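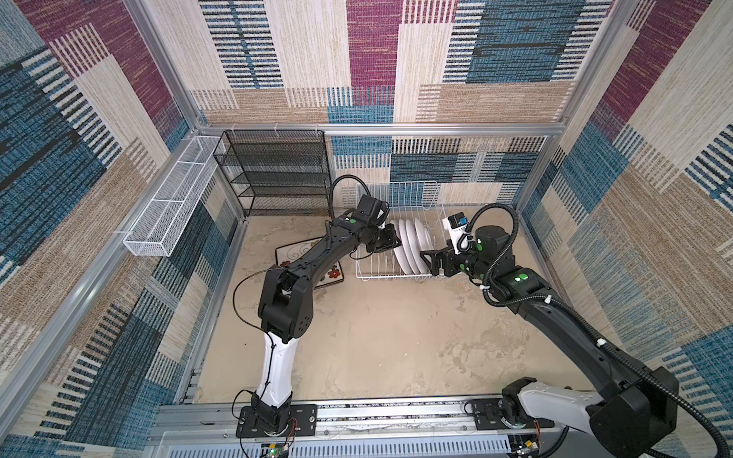
The Gustton cell at Westgate was stood down at 6 on Sunday evening, in accordance with the schedule, and Iresha Gamage signed the book. She was the senior fitter for the Prollville district, and the schedule required her to attend in person.

It required, further, that each joint be checked for play, that the bolts at both mounting plates be tested, and that the cables be examined along their whole length. She did these things in order. The left arm gave no cause for remark. The right arm had run 700 hours on the same corrugated conduit, and the limit was 400.

"Who passed this?" she asked.

Mr Miah, the duty clerk, turned back through the book. The initials were her own.

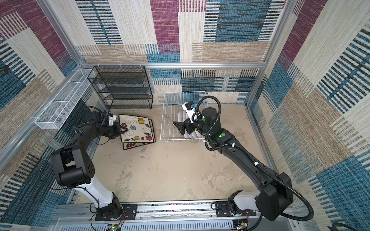 *Westgate Quarterly, Issue 200, p. 6*

She entered the fault in ink, with her name written in full beside it. Mr Miah enquired whether the earlier entry should be struck out.

"It should not," said Miss Gamage. "The book is to show what was done."

The new conduit was drawn from stores and fitted before midnight. She clipped it at the shoulder, left the proper slack at the wrist — a hand's width, as the manual directed — and asked Mr Miah to read the hours aloud while she wrote them down.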